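4.3 Setting up the desk-tidying evaluation

Use this section to prepare the table for a Plondar evaluation run. It applies to both the baseline policy and the Jemness relabeling method. If you are only collecting demonstrations, go to section 5.

Before you start

The reported results come from 398 demonstrations. 80 more were held back and never used for training. Do not mix the two sets when you load a checkpoint. The loader does not check for this.

You will need:
the object kit for the desk layout
the fixed side camera, already calibrated (section 3.2)
a checkpoint folder with its settings file
the Fivaler logging tool, running on the control computer

Placing the objects

1. Wipe the table and let it dry. The surface is glossy, and smears show up in the camera view as pale streaks.

2. Open the laptop and place it facing the camera side. Leave the screen off. A lit screen changes the exposure and lowers the scores of both methods.

3. Stack the three books to the left of the laptop. They do not need to line up.

4. Place the mouse pad to the right of the laptop, at an angle, and put the mouse on it.

5. Stand the Ferris wheel ornament behind the mouse pad. It is a distractor. The policy should never touch it, and any contact is logged as a fault.

6. Put the pink mesh pen holder in front of the laptop, a little left of center. Stand the green and pink markers in it so that they cross.

7. Compare the live view with the reference view below. Small differences in position are fine and are part of the test. A missing object is not.
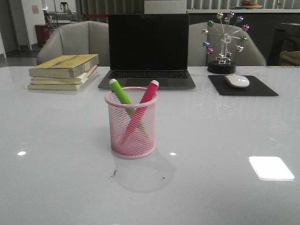

Figure 4-3. Desk layout, fixed camera view. Both markers are in the holder.

Note: The mesh wall lets the camera see the lower part of the markers. Earlier versions of the depth filter treated the mesh as solid and removed everything behind it. If the markers vanish below the rim in the filtered view, update the filter before you go on.

Note: Overhead lights leave bright spots on the tabletop. The Jemness method was trained with these spots present. Do not cover the table with a cloth or mat to get rid of them, or your numbers cannot be compared with ours.

Running the trials

8. Start Fivaler and enter the layout name. Use the same spelling every time.

9. Load the checkpoint and wait for the ready message.

10. Run 25 trials with the baseline policy. Reset the objects by hand after each one.

11. Run 25 trials with the Jemness checkpoint, using the same list of start positions in the same order.

12. Mark each trial as success, partial or fault. A trial is a success only if the named marker is out of the holder and the holder is still standing. If the holder tips over — even if the marker comes out cleanly — mark it as partial.

CAUTION: Keep your hands off the table while the arm is enabled. Press the pause button and wait for the arm to stop before you reset a marker.

CAUTION: Do not raise the grip force to get past a failed grasp. The mesh bends easily, and a bent holder has to be replaced before the next trial.

What to expect

Crossed markers are the harder case. The baseline tends to close on both markers at once, at the point where they meet. The relabeled data gives the policy separate grasp targets near the two tips, and most of the gain we measured comes from this. With the markers side by side the two methods score nearly the same.

If your results on crossed markers show no gap, check the settings file first. The relabeling switch is off by default in versions before build 213, and the checkpoint will load without a warning.

Saving the log

13. Stop Fivaler and export the run. Keep the fault clips along with the scores.

14. Write down any object you had to replace. A holder of a different height counts as a new layout and needs its own name.

Layout and scoring rules by Eugénie Cordier, Charpentier. Last revised 13 November 2024.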